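From: Karim Mahrous
To: Ollberg House residents' list
Date: May 12, 2020
Subject: Re: Unclaimed small items – second notice

Dear residents,

Thank you for the replies received so far. The earlier message is quoted below for those who joined the list after January.

> The house office holds a number of small personal items left in rooms at
> the end of the winter term. Owners are asked to write to the office with
> a short description. Items are kept for 14 weeks and then passed to the
> Erraji charity shop. Keys and bank cards are handled separately.

Several residents have asked whether the period may be extended while travel remains difficult. The office has agreed to this. Jewelry, watches and soft toys will be kept until the house reopens for the new term, and no item of this kind will go to Erraji before then. Clothing and kitchenware remain under the original terms.

Claims should be sent to the office address and not to the full list. Please give your room number and one detail of the item that another person would be unlikely to guess, such as a mark on the clasp or the place where a strap is worn. Claims that say only "silver chain" cannot be accepted, as there is more than one.

Items may be collected in person by appointment or sent by post. Parcels are limited to 900 grams and will be mailed at the resident's expense. The office cannot insure them – residents who consider an item valuable should arrange to collect it or name someone to do so in writing.

The watch, the bead bracelet, the chains, the ring and the pink panther are all still unclaimed. Two earlier claims for the ring did not match and have been closed.

Regards,

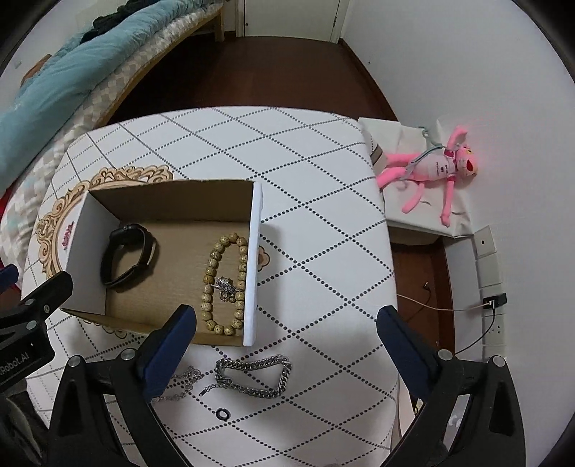

Karim Mahrous
House Office, Ollberg House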